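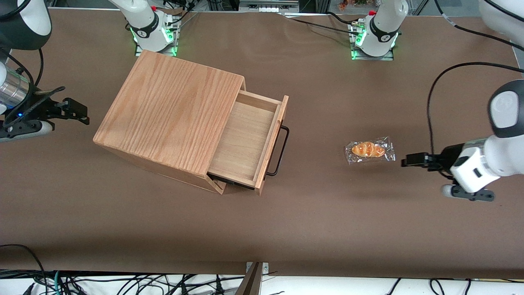 Bread Swap is back at Mosholm Hall

The spring Bread Swap returns on Saturday at 10 a.m., and we could not be happier about it! Last April we set out two tables and hoped for the best. By noon we had gone through around 50 loaves, every crumb of Vanderleia Rezende's cheese bread was gone, and people were writing recipes on the backs of parking stubs.

How it works: bring anything you baked (rolls, flatbreads, a sourdough you're proud of, a sourdough you're not so sure about) and take home the same amount of somebody else's. Please put a card with it listing the ingredients, and mark nuts, sesame, milk and eggs in big letters. Wrapped rolls travel best, especially if you're walking over from Odmont.

New this year is a starter corner. Keegan Harawira is bringing jars of his rye starter, which he has kept going since he moved here, and he'll show you how to feed it without filling your whole fridge. Bring a clean jar with a lid. He has enough for 40 people, so come early if you want some.

At 11 Alfie Bloxham will shape baguettes at the front table and let anyone with washed hands have a go. I tried it at his place last month and made something closer to a boomerang, but it tasted wonderful with butter and I've been baking every weekend since!

Coffee and tea are free. Soup is $4 a bowl, and the money goes toward fixing the hall's old oven, the one that only browns things on the left. If you can help set up, we'll be there from 8:30.

Not a baker? Come anyway. A jar of jam, some honey or a good block of butter counts as a swap too. Parking is behind the hall, and the side door on Geum Street is the one without steps.

Tane Partington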